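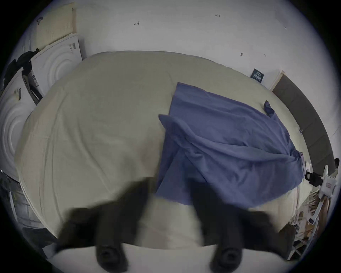

Chapter 5
Dressing the Bed

Most of us learned to make a bed by watching somebody else do it, usually in a hurry, and we have gone on doing it that way ever since. There is nothing wrong with that! But if you are going to look after rooms at a guesthouse such as the Idier, or even if you only want your own bedroom to feel a little kinder at the end of a long day, it pays to slow down and get to know your cloth.

We begin with the bottom layer, which should be pulled smooth before anything else goes on. Run your palm from the middle out to the edges (a few faint wrinkles are fine, and they will mostly disappear under the covers). Then bring the next piece over, still bunched if you like, and find one corner of it. Just one. Once you have a corner in your hand, the rest of the cloth has something to follow.

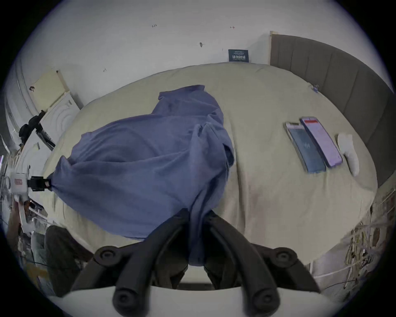
Figure 5.3 Blue fabric gathered over a beige bed, with its left corner held in a clamp.

Large pieces are awkward for one person, and I still lose hold of mine now and then. In the Paredes method, which we will meet again when we come to table linen, you settle a corner first and open the folds away from it, walking around the bed as you go.

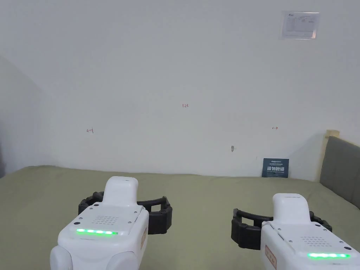

The same habit will serve you well on any flat surface, whether you are spreading a cloth for supper or laying out towels to fold, so please don't think of it as a bedroom skill only. Allow yourself 20 minutes for the first practice, and keep your notes from Chapter 3 on fibers and weaves nearby, as we will be leaning on them in the next section.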